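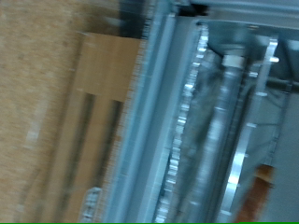

Call for Participants: Bench Automation Build, Shared Workshop

The Rakena workshop is looking for 3 people to join a small automation build already under way. The project, Sesska, is a home-scale work cell on an aluminum extrusion base. It is a hobby project run on evenings. Participation is unpaid, and parts and bench time are covered.

Status

The main structure is up and the wiring plan is done. The control code stands at 3,423 lines, most of it homing and motion limits. Open items are alignment, cable routing, the slotted panels and repeatability testing. The test target is 2,377 full cycles without a manual reset. The longest run so far stopped well short of that, on a missed home position.
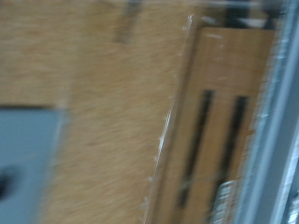
Slotted panel beside the ridged edge, wood-grain surface at left.

Open roles

Mechanical. Square the rails, set clearances, cut and fit replacement panels. You should be able to use calipers and a tap without supervision. CAD experience helps, but a dimensioned pencil sketch is accepted.

Controls. Take over the motion code and the limit switch logic. Python is required. Some C is useful for the motor controller, a Prokier board with sparse documentation – expect to read source.

Test and records. Run cycles, log faults, and write down what was changed between runs. No programming needed. This role carries the most hours in the first month.

Time

One evening session per week, 6:30 p.m. to 9:30 p.m., from February through May. Extra bench time can be booked if the cell is not in use.

Conditions

Participants must be 18 or older and complete the workshop safety briefing before working on powered equipment. Eye protection is required at the bench. The remaining parts budget is $2,000, and purchases over $50 need agreement from the group. Drawings and code will be released under an open license at the end of the build, with contributors listed.

The cell will later be paired with Bilturix, the parts sorter on the next bench. That work is not part of this call.

To apply

Send a short note stating the role you want, the tools or languages you use, and one thing you have built or repaired. Photos are welcome – a résumé is not needed. Leave the note at the workshop front desk or use the contact form on the Rakena page. Applications close at the end of January. Replies go out within two weeks of closing.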